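Sisten Simulator User Guide
Section 6: Replaying a kitchen task and checking the grasp 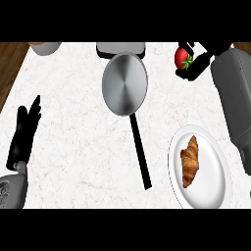 6.1 Before you start

You need a working Sisten installation, the Dakville kitchen pack and at least one saved run. The steps below use run 153, a tomato pick on the marble counter. Any other run from the pack will do, but the object names in your scene list may differ.

Close any live session first. Replay and live control share the same port (4000), and the second one to open will fail without a message.

6.2 Loading the run

1. Open the Replay tab and choose Load run.
2. Select the run folder, not the file inside it. Sisten reads the scene, the joint log and the contact log together.
3. Wait for the status line to show Ready. Large runs can take a minute or two.
4. Set the view to Head. The counter should fill most of the window, with a black band along the top and another along the bottom.

Note: the bands are part of the head view and are not a display fault. Changing the window size does not remove them. Objects partly behind a band are still simulated in full.

6.3 Finding the grasp

1. Drag the time slider until the tomato is in the right gripper.
2. Open Contacts and tick Right hand only. The left hand is open beside the frying pan at this point and only adds clutter to the list.
3. Click the tomato in the scene list. Contact points appear as small dots in the side panel.
4. Step forwards one tick at a time with the full stop key, and backwards with the comma key.

If the list stays empty, the contact log was not saved with the run. Record it again with Save contacts switched on – the log cannot be rebuilt from the joint data.

6.4 Changing the planner limits

1. Go to Planner, then Limits.
2. Enter the new planning time in milliseconds. The default is 2000.
3. Under Obstacles, check that the pan, the plate and the grey appliance at the back of the counter are all ticked. The pan handle is a separate entry.
4. Press Replan from here. The new path is drawn over the old one.

Caution: Replan from here overwrites the stored path. Use Save as before you press it if you want to keep the original.

6.5 Error 801

Error 801 means the start pose is already in collision. Move the slider back a few ticks and replan. If the error returns, raise the arm slightly in the Pose panel and try again.

For runs made with the older Babić planner, see Section 9.

Section last revised Wed 13 July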